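How a Small Store Becomes a Big Company
A guide for young readers from the Zultard Business Learning Center

Every large company was small once. Many began with one room, one owner and a short list of things to sell. This guide explains how a business grows, and what the people who run it must decide along the way.

What is a business?

A business is a group of people who make something, sell something or do a job for others in return for money. A bakery is a business. So is a company that repairs roofs. The people who buy from a business are called its customers. A person who starts a business is called an entrepreneur. You say it like this: on-truh-pruh-NUR.

Much of the work of owning a business is done sitting down. An owner has bills to pay, orders to check and letters to answer, and most of this is now done on a computer.

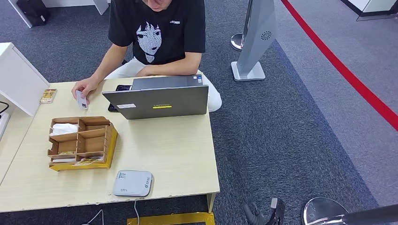 Money in and money out

The money that customers pay is called revenue. The money a business spends is called its costs. Rent, wages and electricity are all costs. When the costs are taken away from the revenue, the money left over is called profit.

Let us look at Lamrani, a lamp store in the town of Tremport. In November, the store had revenue of $3,000. Its costs for the month were $2,373. The profit was $627.

If the costs had been higher than the revenue, the store would have made a loss. A business can live through a loss for a short time – if it has savings – but it cannot do so forever.

Why open a second store?

After several good years, the owner of Lamrani wished to sell lamps to people in Esside, the next town. Few of them made the trip to Tremport. The owner decided to open store number 2 there.

A new store costs money before it earns any. Shelves must be built, and lamps must be bought to put on them. The owner used some of the profit that had been saved and borrowed the rest from a bank. Money borrowed from a bank is called a loan. It must be paid back, with an extra amount added. That extra amount is called interest.

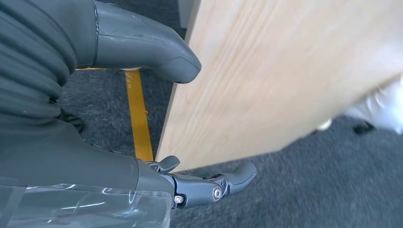
The owner also had to find a manager for the new store, as one person cannot be in both towns at once. A manager plans the working day, trains new workers and tells the owner how sales are going. Giving part of your work to a person you trust is called delegating.

Selling a company

Some owners keep a business all their lives. Others sell it, sometimes to a larger company. The buyer looks at the profit, the loans and the number of loyal customers before offering a price. A company with 600 workers takes much longer to study than a store with two.

Words to remember

Revenue: money that comes in from customers.
Costs: money that a business spends.
Profit: money left after costs are paid.
Loan: money that is borrowed and must be paid back.
Interest: the extra amount paid on a loan.

Last reviewed February 5, 2022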